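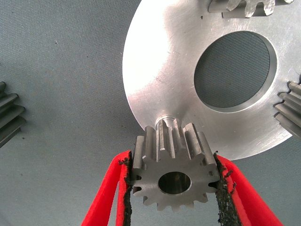

Small gear, slow Wednesday

I spent most of Wednesday on the little steel spur gear. It's a plain part with straight teeth and a round bore through the middle. The face is worn darker than I'd like, and there are fine scratches on the tops of some teeth. I'm keeping it anyway. A new one from Buzatu is $38 before shipping.

Maricica wants me to check the bore again before it goes near the shaft. I'll do that tomorrow, then order grease and clean the cover screws.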